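Bedroom Textiles Station: Pre-Session Inspection, Hand-Held Gripper Demonstrations
Site: Nestside, upstairs bedroom
Project: Clirkar
Revision: April. Replaces the laminated version, which had opinions in it that were felt to be unhelpful. Some have been moved here.

Mark each line OK, FIX or N/A. A blank is read as FIX. Comments are from the Wednesday walk-through.

1. Gripper, before anyone picks it up

1.1 Both finger pads seated, no lifted corners. OK.
Comment: left pad was reglued last month. Press it with a thumb. Do not pick at it to see whether the glue has held.

1.2 Pivot pins flush, none working their way out. OK.
Comment: a proud pin will find the most expensive thread in any bedspread and bring it home with you.

1.3 Linkage opens and closes through full travel without sticking. FIX.
Comment: sticks slightly just before fully closed. One drop of the dry lubricant, then wipe. The previous entry reads "generous amount." We have met the pillowcase in question.

1.4 Trigger returns without help. OK.

1.5 Pads clean. OK.
Comment: lint builds up after every blanket. A robot that learns from linty pads learns to grip lint. Brush between tasks.

1.6 Camera lens wiped, mount screws tight. OK.
Comment: sleeve is not a lens cloth. Shirt tail is also not a lens cloth.

2. Room

2.1 Walking path on the demonstrator's side of the bed at least 90 cm wide. FIX.
Comment: you will be watching your fingers and walking sideways. Measure the path with the tape. "I can get through" is a statement about you.

2.2 Floor items beside the bed moved or accepted. FIX.
Comment: the Clirkar protocol wants rooms left lived-in, so clothes may stay. Anything you could step on may not. Write down what you moved, then put it back.

2.3 Hanging cloth clear of the feet. FIX.
Comment: fabric that reaches floor level counts as a trip hazard even when it is the thing you are about to fold. Especially then.

2.4 Lights on and left on. OK.
Comment: whoever turns the lights off to save electricity in the middle of a take will be re-recording it.

2.5 Pets and children elsewhere, door shut. OK.

3. Demonstrator

3.1 Rings, bracelets and lanyards off. OK.

3.2 Wrist check: no soreness from the day before. OK.
Comment: with the battery in, the tool is 449 grams. This sounds like nothing. Hold it out at arm's length over a mattress for an afternoon and report back.

3.3 Break after every 70 demonstrations, or when the wrist asks, whichever comes first. FIX.
Comment: last session's log shows no breaks and a steady drop in quality after lunch. The last few folds are more of a rolling motion. All of them were thrown out, so the breaks would have been free.

3.4 Free hand stays behind the back or in a pocket. OK.
Comment: the robot has not been issued a free hand. If you smooth a corner with yours, the take is spoiled, however nice the corner looks.

3.5 Leaning on the bed. FIX.
Comment: one knee on the mattress is allowed for the far side. Both knees and you are in the bed.

4. Motion

4.1 Approach the cloth slowly, fingers nearly closed, and open only what you need. OK.

4.2 Pinch the top layer only. FIX.
Comment: three takes lifted the bedspread along with the cloth. If two things come up, set both down and start over. Shaking one loose is a skill we do not want passed on.

4.3 No sweeping turns between grasps. FIX.
Comment: fast swings blur the recording and upset the tracking. Move as if carrying soup.

4.4 Pause briefly before and after each take. OK.

5. Remote control arm (Prumusier stand, when fitted)

5.1 Stop button within reach of the operator and tested today. N/A.
Comment: stand not fitted at this visit. Tested today means pressed today.

5.2 Second person in the bedroom while the operator works from the hall. N/A.

5.3 Arm speed cap at 300 mm per second. N/A.
Comment: the Fawzy controller goes back to its own setting after a restart and does not mention it. Check the number on the screen each time.

6. Closing out

6.1 Battery out of the tool before it goes in the case. OK.

6.2 Bed left as found. FIX.
Comment: it was left neater than found. The owner noticed and was a little hurt.

6.3 Spoiled takes marked as spoiled on the same day. OK.

Result: may proceed once 1.3, 2.1, 2.2 and 2.3 are cleared. The remaining FIX lines are habits and will be looked at again next visit.

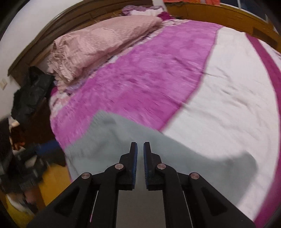

Should a demonstrator keep recording if the cloth slips out of the fingers halfway through a fold?

Keep going if you can pick it up again with the gripper alone, and mark the take as a recovery. Those are useful, as the robot will drop things too. If you caught the cloth with your free hand, stop, mark the take as spoiled and reset.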